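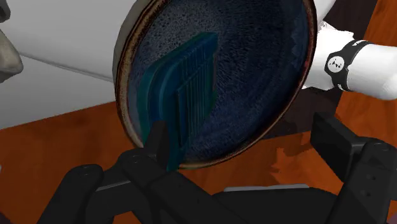
20 Dec 2019

Plate scrubbing in the simulator again, navy plate, teal brush-like block, and I do wish Quyên were here to see it because she has far more patience with the grip settings than I have. Did 200 runs on the Gastell settings before lunch and 33 ended with the brush slipping in the fingers, mostly near the rim. My own feeling (Bình disagrees, bless him) is that we're still a good way off a real sink with real grease in it. Softer grip to try next, then back to the wrist angle.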